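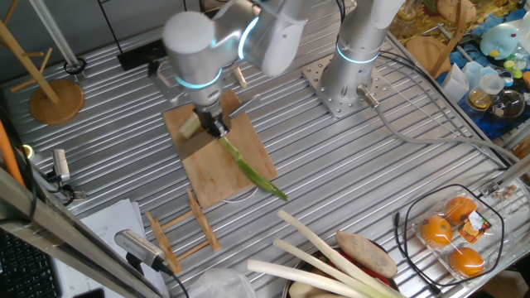

BRAGANÇA, August — The humble leek, long the vegetable people buy when they meant to buy something else, is to get its own supper here at the end of the month, and the kitchen at Stiltside has begun practising.

More than 3,000 leeks have been ordered from Brorero, the growers' shop by the old mill. Lurdes Quintela, who is in charge of the soup, considers this "a start". Her recipe calls for sweet potato as well, a decision that has already cost her one friendship and may cost her a cousin.

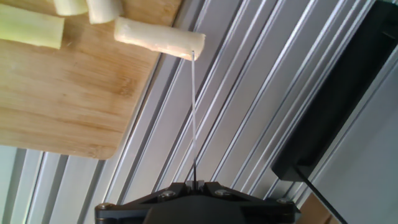 Skewers are the other point of dispute. Anjana Kanagaratnam wants the whites grilled over charcoal and served on a stick, so that guests can walk about and drip on each other. She favours a slim metal skewer, put in near one end of a short, pale piece, with the rest sticking out to the side like a badly hung sign. Sofia Frade prefers two skewers and a plate. Talks continue.

The greens will be chopped on site and go into a broth at 5 euros a bowl, bread included, butter by negotiation. Tables have been set aside for 137 diners, with the draughty one by the door reserved for late bookings.

Doors open at 7 in the evening. Anyone who dislikes leeks is welcome to the bread.

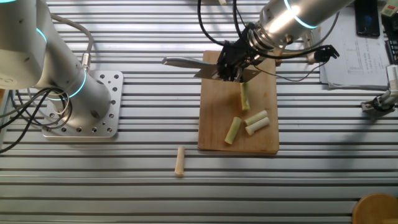
Knife, board and four pieces of pale green veg at Stiltside.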